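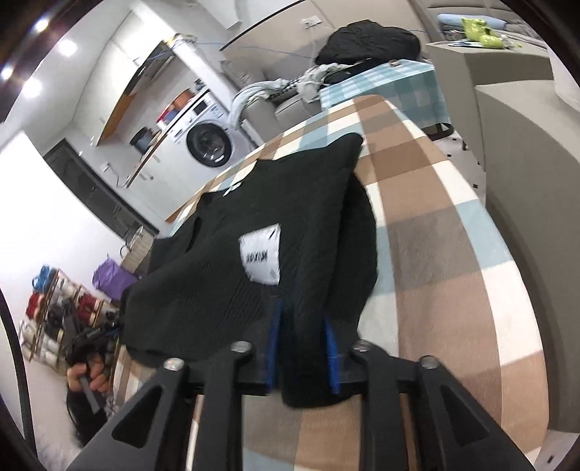 Slide 1. Black knit sweater on the check blanket, partly folded.

Talk notes: Folding Knitwear at Home
Castcombe Community Hall, Sep 12, 2018

Leave the opening slide up while people find their seats and get their coats off. Say hello properly, wait for the tea queue to settle, and mention that the handout is on the side table and that there are enough for everyone to take one home, and one for a sister or a neighbour as well if they'd like.

Start with the sweater. Black knit is the devil to fold well (pause, they will nod) and I've picked it on purpose. On a pale cotton shirt you can see every crease and put it right as you go. On black ribbing you have to feel for it, and I want people using their fingertips tonight as much as their eyes.

Point to the ribbing near the lower edge. Ribbing wants to pull in on itself, bless it, and if you fold while it's pulled in you get a waist in your sweater and the whole stack leans. So we smooth first. Flat hands, from the middle outwards, and no tugging. Tugging is how you end up with a hem that waves at you.

Then the sleeve, going off to the left. Sleeves are where everybody hurries. Lay it straight out, smooth it, bring it across the back, and turn it down at the elbow so that the cuff points to the hem. If it makes a thick lump at the shoulder, open it and do it again, it only takes a moment and you'll be cross with yourself later if you don't.

The collar is at the top of the slide, where the fabric bunches. Give the collar a little shake and lay it down last. I used to do it first, for years, and then wonder why it had wandered off by the time I'd finished the sleeves.

Somebody will ask about the white label on the back. Labels that size do make a stiff patch, so try to keep the fold line clear of them. If you fold across one every week for a winter you'll get a ridge you can see from the other side of the room.

Say a word about the blanket. I am very fond of a check blanket for this work. The brown and cream squares give you straight lines to go by, and you can set the side of a sweater along one of them and know it's true. Fabric also grips fabric a bit, so things stay where you put them. A polished table looks smarter but everything slides about on it. A bed is fine. A sofa is fine too if it's a deep one, and kinder on the back if you kneel.

Now the pile of light grey clothing at the top, on the sofa. Ask the room who has a pile like that at home this minute. (Hands up, let them laugh, put your own up.) My feeling is that the heap is no trouble at all so long as it's in one place. Take from the top, fold, put the finished ones well away from it, on a different seat if you have one. I've seen people fold beautifully and then lay the stack next to the heap, and over it goes.

Storage next. The big grey box on the right of the slide is the sort of size I'd choose for winter things. For anyone who wants a shop name, Van Wijk do a plain lidded one and Wokix do a slightly shallower one that goes under a bed. Baskets are lovely to look at, like the woven one by the wall, but line them before you put knitwear in, or the ends of the weave will catch a loop sooner or later.

The shelving with the rolls of fabric and the spools always gets a question from the sewing people, so be ready. Rolls keep better than folded lengths, that's really all I have to say on it, and the Geltbridge sewing circle know far more than I do. Their leaflet is by the door.

Practice part. Everyone has brought a sweater, or should have, and there are 3 spare ones in my bag. Let them fold twice without any advice from me, then walk round. Don't rush this bit. Last time I talked straight through it and people went home without having had a proper go.

To finish: the next evening is in November and will be scarves, gloves and other awkward shapes. Ask for the chairs to be stacked by the radiator, and remember to collect the spare sweaters before they go home in somebody else's bag.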